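Estness Forums > Home Tech > Robots & Automation
Thread: can a machine do chores yet or are we still kidding ourselves
Page 1 of 1

pegboard_lou
Started 27 August 2025

Ok so my sister in law is convinced that in a couple years she'll have a thing that tidies the bedroom. I run a small shop (cabinets, some metal) and we can't even get a machine to sweep under the bench without eating a rag. Tell me I'm wrong. What chore in the house or the shop can a machine do right now, start to finish, no person standing there?

And don't say dishwasher. Dishwasher is a box with water in it. I load it, I unload it.

tallow77
Dishwasher.

pegboard_lou
knew it

mrs_grommet
Robot vac. Ours does the downstairs every morning. I do have to pick up socks first. And the charger cables. And the dog bowl. ok I see your point

quarterturn
Shop floor is a different story, Lou. At our place the arm loads the lathe all night. Same blank, same tray, same spot. 200 parts and it doesn't care. But tip one blank over in the tray and it stops and waits for someone to come look. So yes for chores where everything sits where it should. A bedroom is the reverse of that.

bindlestiff
Disagree a little. Vision got a lot better. Stundimar guys had a cell at the May open house picking mixed fittings out of a bin, all jumbled, and it went along fine. Slow, but fine.

quarterturn
Fittings are rigid. Show me it with a plastic bag.

bindlestiff
it did drop a few lol

hatchcover
Plastic bag is the whole thing really. Or a shirt. Or anything soft in a box. People think lifting is the hard part, it's knowing where the thing ends and the next thing starts.

Bedroom stuff, the kind of job Lou's sister in law wants gone. Box on the bed, junk in the box, a hanger to deal with:
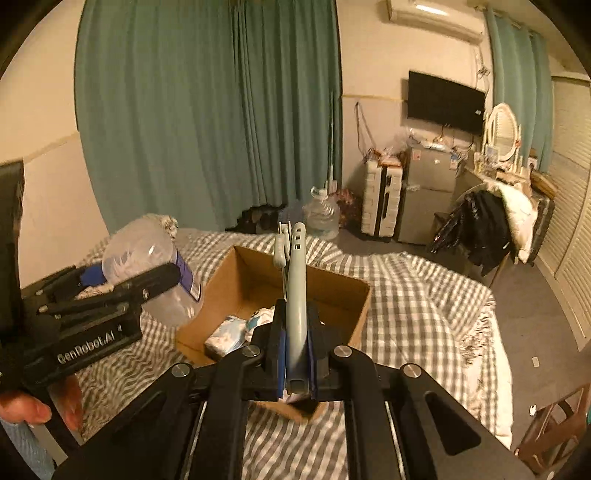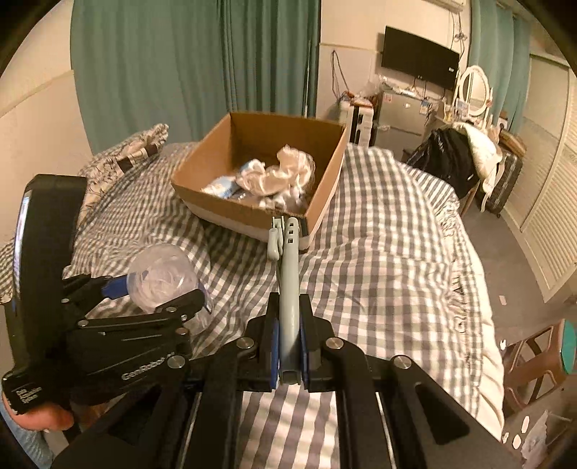
Open box on the checkered cover, gripper on a gray plastic piece in both. Second one it's got it by the hook stem.

mrs_grommet
I have had that exact box on my bed since spring

tallow77
whats hard about a hanger. its a stick

hatchcover
It's a stick until you have to hang it on something. Then it's a stick with a hook that has to face the right way and go over a rail between 17 other hooks. You do it without looking. Try it with kitchen tongs some time.

tallow77
Ok I tried with tongs. Got it on the rail. Took two shirts down with it

pegboard_lou
Ha. But see those are grippers with a hand on the handle. I can see the hand in the second one. So the person is still doing the chore. That's my whole question, when does the hand go away

hatchcover
Hand in the first one too, on the left gripper. I wasn't saying it's autonomous. I was saying thats the job. Two fingers with pads on and a hanger. If two fingers can do it with a person steering, then the fingers aren't the problem.

quarterturn
That's fair, I'll give you that. Our old gripper at work is two flat jaws and it does 12 different parts just by changing the program. People want to sell you five finger hands. For most things two is plenty.

bindlestiff
Until you need to open a jar

quarterturn
Until you need to open a jar, yes.

oakum
Coming at it from the other side. I clean rooms for a living, rentals mostly, 2 buildings over in Ovcombe. A bed with a box on it and stuff loose next to it is maybe ten decisions. Is the cup trash. Is the tissue packet trash or hers. Do I close the box or leave it. Where do hangers go in this place, closet or drawer (you'd be suprised). My hands are never what's slow. Owner wants it one way, guest wants it another, I guess and mostly guess right.

So when someone says the robot will do my job I want to know who it asks.

hatchcover
This is a better answer than mine

bindlestiff
You'd just tell it. "Keep everything in the box, toss everything out of the box." Those language things are good at that now.

oakum
And the one thing that's out of the box that's not trash?

bindlestiff
Then it asks.

oakum
Ten times per room? I have a phone for that and I turn it off.

mrs_grommet
Team oakum. Though I'd let a slow one have a go at laundry while I'm out. Don't care if it takes four hours to fold a load, I take four days

pegboard_lou
See that I hadn't thought of. Slow is fine if I'm not there. In the shop slow is not fine, I'm paying for the floor space.

quarterturn
Opposite for me. Shop can run slow overnight, place is empty. At home I'm asleep and I don't want a thing walking around with a hanger.

tallow77
new fear

rivet_and_sons
We priced a tidy-up cart from Iyer for the shop. Picks up offcuts, puts them in bins by size. Demo was ok on clean concrete. Then asked the rep about sawdust and he changed the subject. Passed on it. Might look again next year. The bins by size part was actualy nice, it was more consistant than my guys.

pegboard_lou
What did it do with long stuff? Half my offcuts are three foot strips

rivet_and_sons
Drove around them. Like they were furniture

pegboard_lou
so same as my nephew

bindlestiff
I still say give it five years for simple bedroom jobs. Hangers, box, trash. Not folding a fitted sheet.

hatchcover
I can't fold a fitted sheet

quarterturn
Five for a lab, ten for a house someone lives in. And the price has to come down, and someone has to come out when it breaks. We wait two weeks for a tech on the lathe arm and we're a business with a contract.

oakum
Put me down for ten too. I'd take one that just carried the linen up the stairs. Nobody's building that, everyone wants it to fold.

pegboard_lou
Stairs is a good one. Ok tally so far, vacuum with the socks picked up, lathe loading if nothing tips over, bins if the wood is short. Telling sister in law to buy more hangers. If anyone has a sweeper that handles rags post the model, I'm serious, I've got one stuck under the planer right now

mrs_grommet
the sweeper or the rag

pegboard_lou
both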